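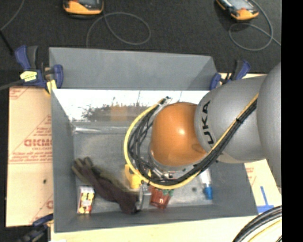

Abb. 1: KUKA-Arm der Zelle Poden über der Kiste, Kabelschlaufe am Handgelenk, Kiste mit Klemmen gehalten

Praktikum Robotertechnik, Handout 4
Zelle Poden: Einrichten, Kabelführung, Kiste

In Handout 3 ging es um das Koordinatensystem, diesmal wird geschraubt und geklemmt! Für mich ist das der schönste Teil des Praktikums, weil man der Zelle hinterher ansieht, ob jemand mitgedacht hat. Bitte vor dem Termin lesen und das Einrichtblatt ausgedruckt mitbringen.

1. Kiste ausrichten

Die graue Kiste steht lose auf der Arbeitsfläche und wird allein durch die Klemmen gehalten. Das reicht völlig, solange sie fest sitzen. Reihenfolge:

Kiste an die Anschlagmarken schieben, hinten zuerst.
Hintere Ecken klemmen, danach vorne links.
Mit der flachen Hand gegen jede Wand drücken. Bewegt sich etwas, alles lösen und neu anfangen.
Kistenursprung im Programm prüfen (Basis 14).

Wer die Kiste versetzt, muss die Basis neu vermessen. Immer, auch bei zwei Millimetern!

2. Kabel am Handgelenk

Die Leitungen laufen unten am Arm entlang und dann in einem weiten Bogen um das orangefarbene Gelenk. Dieser Bogen ist Absicht: Beim Drehen der letzten Achsen braucht das Bündel Spiel. Zieht man es zu stramm, leiden die Stecker, lässt man es zu lang, hängt es in der Kiste und angelt die Teile gleich mit.

Zum Prüfen fahren wir im Handbetrieb die letzte Achse langsam um 90 Grad in beide Richtungen und schauen dabei nur auf die Kabel. Kabelbinder handfest anziehen, Überstand bündig abschneiden. Am Halter, wo die Enden zusammenlaufen, darf kein Stecker auf Zug stehen. Scheuerstellen kommen ins Einrichtblatt, mit Achsstellung.

3. Tiefe Griffe

Jetzt wird es richtig spannend. Ein Handschuh dicht an der Wand oder eine kleine Schachtel in der Ecke verlangt vom Greifer ganz andere Anfahrten als ein Teil mitten auf dem Boden. Der Greifer selbst passt fast überall hin, das Handgelenk mit seinem Kabelbogen aber nicht! Plant deshalb immer mit der Hüllform samt Kabeln (Datei „Valente“ im Kursordner) und niemals mit dem nackten Arm.

Jede Gruppe fährt die vier Ecken an, zuerst mit leerer Kiste, dann mit gemischten Teilen. Startwert für die Annäherung: 31 mm über dem Teil, von dort im Schritttempo nach unten.

4. Pflege

Nach 600 Griffen ist Pause. Greiferbacken abwischen, Klemmen nachziehen, Kistenboden auf Abrieb ansehen. Kratzer im Boden sind normal, tiefe Riefen bitte melden, denn die stören später die Bilderkennung (Handout 6).

5. Aufgaben zur Nachbereitung

a) Skizziert den Kabelbogen in Grundstellung und bei 90 Grad. Wo ist der Biegeradius am kleinsten?
b) Welche Ecke der Kiste war bei euch am schwierigsten, und welche Achse hat begrenzt?
c) Vergleicht eure Klemmpositionen mit der Zelle Starnov. Was würdet ihr übernehmen?

Abgabe mit dem Einrichtblatt bis Ende Oktober im Kursordner.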